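How I fixed a gripper that kept letting go of stems

If your gripper picks up a plant stem just fine and then lets it slide or twist on the way to the bin, I feel your pain! I lost most of March to this one. We were running our little sorting cell (we call it Zalance, don't ask) on artificial stems, and out of 70 picks it fumbled 16. Some slid down through the fingers, some spun sideways, and a couple hit the rim of the crate and went flying.

First, the safety bit. Before you put a hand anywhere near the fingers, pause the program AND drop the speed limit. I only did the first one once, somebody hit resume, and I got a pinched knuckle. Small gripper, big bad word.

Step 1. Check where the fingers land. Those swollen nodes are trouble. If one jaw closes on a node and the other on smooth stem, the whole thing pivots. I moved my grasp point down toward the base and that alone got rid of most of the spinning.

Step 2. Look at your force setting. Mine had gone back to the default of 400 after an update, and whatever the units are in the Ploltport software, it was too low for a slick stem. Go up a bit at a time and stop when you see the stem flatten.

Step 3. Do a tug test. Close the fingers, pause, speed down, then give the stem a gentle pull with your hand. If it creeps, go back to step 2. Paraschiva Mocanu taught me to pull sideways too, and I'm so glad she did, it shows you a bad grasp right away.

Step 4. Raise the approach height over the bin. A long stem sticks out way past the jaws, and my path was planned as if it didn't! I added 46 mm of clearance and the rim strikes stopped.

Step 5. Run the full set again without touching anything. Write down every drop, even the silly ones.
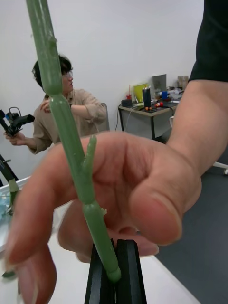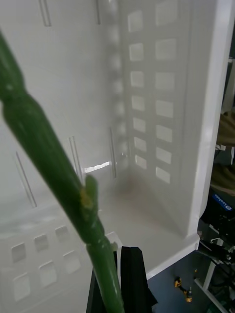 First picture: stem held near the base, hand in close. Second: a stem over the white crate.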